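Stunddale Manuals > Fluditz Tabletop Set > Section 4: Two-Bowl Layout
Last updated: August
August | Trevor Hawthorne, with revisions by Ataberk Türkmen

4. Two-Bowl Layout

This section covers the placement of two bowls and one piece of fruit on a plain table. Complete Section 3 (Unpacking and Checking Parts) first. The parts are listed on card 361 in the lid of the storage box.
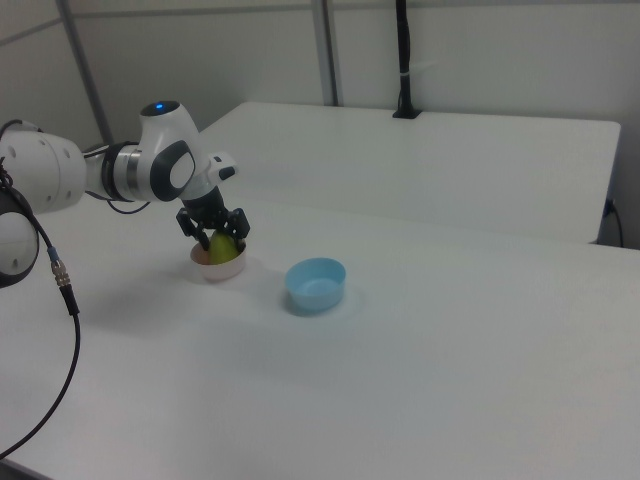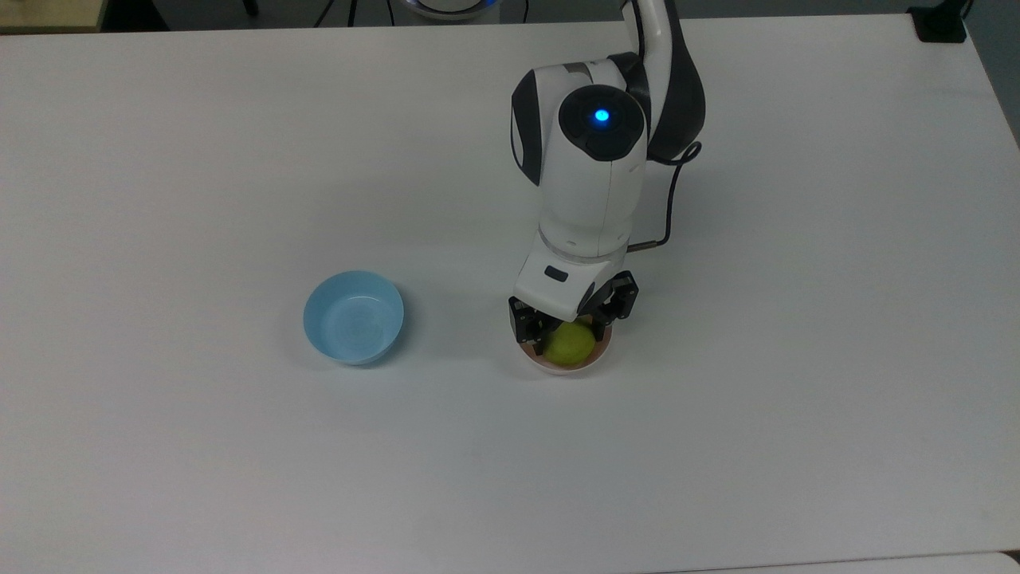
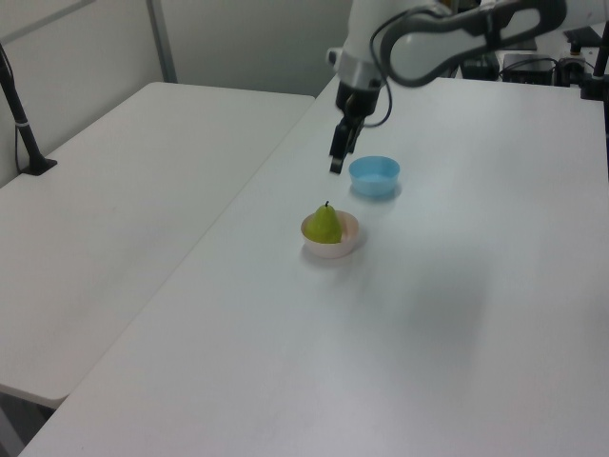

Figure 4. Two-bowl layout on a white tabletop, three views. The fruit is in the small bowl, with the light blue bowl set apart from it.

4.1 Parts used in this section

Small bowl, pale pink outside. Referred to below as the start bowl.
Light blue bowl. Referred to below as the end bowl.
Green pear.
Dry cloth (not supplied).

The remaining bowls and fruit stay in the box.

4.2 Preparing the table

1. Choose a level table with a plain, matte surface. White is preferred. Gloss surfaces reflect overhead lamps and make the rims harder to see from a standing position.
2. Remove any cloth, mat or paper. The bowls must stand directly on the tabletop.
3. Wipe the surface with the dry cloth. If a cleaner has been used, let the surface dry fully before going on.
4. Check for rocking by pressing on each corner in turn. Adjust the feet as needed.
5. If a second table stands alongside, keep the whole layout on one table. Do not place a bowl over or next to the gap.

Note: Shadows on the tabletop do not affect the layout. Direct sun does, over time. See 4.5.

4.3 Placing the bowls

1. Stand the start bowl on the table, open side up. Turn it a quarter turn with one finger. It should move freely and sit flat.
2. Stand the end bowl to one side of it. Either side may be used. The end bowl may also be set farther back than the start bowl.
3. Leave a clear gap of at least 80 mm between the two rims.
4. Check that neither bowl is closer than 19 cm to a table edge.
5. Look into the end bowl and remove any packing material left in it.

Caution: Do not fix the bowls down with tape or putty. Residue on the base causes the bowl to tilt the next time it is used.

4.4 Placing the fruit

1. Hold the pear by its sides, stem up.
2. Lower it into the start bowl until the rounded bottom rests on the inside of the bowl. The narrower top stands above the rim.
3. Let go and check that the pear stays upright. If it leans against the rim, lift it and turn it slightly before setting it down again.
4. Check the position of the start bowl. If it has shifted, move the bowl and the pear together, holding the bowl below the rim.

Caution: Do not lift the pear by the stem.

Note: The layout is the same for the lime and the apple. Both are rounder than the pear and can roll if the bowl is bumped. Set them down in the center of the bowl.

To reset the layout after use, return the fruit to the start bowl and repeat 4.3, steps 3 to 5.

4.5 Care and storage

Wash the bowls by hand in lukewarm water with mild dish soap. Dry them before stacking. Do not use scouring pads. The bowls are not suitable for microwave or oven use.

Wipe the supplied fruit with a damp cloth. Do not soak it. Keep it out of direct sun, as the green surface fades.

Stack the start bowl inside the end bowl for storage, and place the fruit in the lid tray. Do not stack more than 4 bowls.

4.6 Common faults

Bowl rocks on the table: Check the base for dirt or tape residue. Try the bowl on another part of the table. If it still rocks, replace it.

Pear falls over in the bowl: Check that the start bowl is in use and that the table is level.

Bowl slides when touched: Clean the tabletop and the base of the bowl, then dry both.

Part missing or cracked: Quote the number on the card when ordering from the Carnville parts desk. Bowls are supplied singly. Fruit is supplied as a set.

Continue with Section 5, Three-Bowl Layout.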